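What We're Watching: Hulitz, Season 2

If you bounced off the first season of Hulitz, I get it. It was slow, it was gray, and it spent most of an episode on a man trying to return a library book. I stuck with it out of stubbornness and I'm so glad I did, because the second season (all 10 episodes are up now) is the best mystery I've seen on a screen this year.

Quick catch-up for anyone new. Hulitz is a ferry town with one road in. In season one, the harbor pilot disappears and his sister-in-law, Maren Ó Dálaigh, comes home to settle his affairs and ends up running the boat herself. We find out where he went, sort of, in the last four minutes. If you want to skip straight to season two you can, but watch that finale first. The scene in the boathouse matters a lot later on.

The new season picks up in June, eight months on. Maren has her license, the town has mostly forgiven her, and then a shipping container washes up with the number 2284 painted on its side and nothing in it except a child's raincoat. That's the whole setup. I was hooked before the title card! 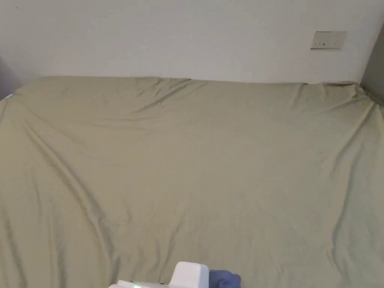
The thing I love most is how much the show trusts you. People in Hulitz don't explain their history to each other, because why would they? They've lived next door for forty years. So you pick it up from who gets served first at the bakery, or from who stands when the old ferry captain comes in. There's a long dinner in episode three where two brothers argue over a parking spot, and by the time the plates are cleared you know exactly which one of them lied to the police. I went back and watched it again right away.

Doğukan Erdem joined as lead writer this season, and you can feel it. He came over from Plendier, that odd little hospital comedy that ran for one season and that I've been pushing on everyone at work, and he brought the jokes with him. Hulitz is funny now! Dry and a bit mean, mostly at the expense of the mainland detective, who can't get a phone signal anywhere but the church steps. The jokes don't take the air out of the scary parts either. Episode six has both the biggest laugh of the season and the moment I had to pause and turn a lamp on.

Not everything lands. The subplot with the radio host goes nowhere for four episodes and then wraps up over a single phone call. And I could do without the dream sequences, which look gorgeous but tell us things about Maren we've already figured out. If you're making tea, make it then.
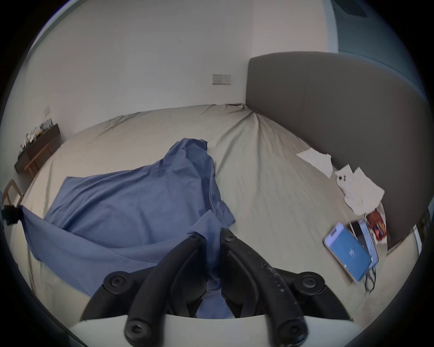
Episodes run 56 minutes, and I'd really suggest one a night. I tried three in a row on my first go and got the two Leneo cousins mixed up, which ruined a reveal for me in episode seven. (Tip: the older one is left-handed. The show makes a point of it early on and never mentions it again until it counts.)

A word on the sound, too. The foghorn from season one is back, and this time it's worked into the score, very low, under scenes where somebody is hiding something. I didn't catch it until the halfway point. My sister caught it in the first ten minutes and was unbearable about it. Wear headphones if you can.

No spoilers on the ending, except to say that it does end. The container, the raincoat and the number all get a proper answer, and the last shot on the ferry deck is going to stay with me for a while. There's no word yet on a third season. I'd take one happily, though I wouldn't feel cheated if they left it where it is.

Next issue: reader picks for best TV detective. I've had a pile of votes for the mainland guy on the church steps already, so if you've got a rival candidate, hit reply and make your case.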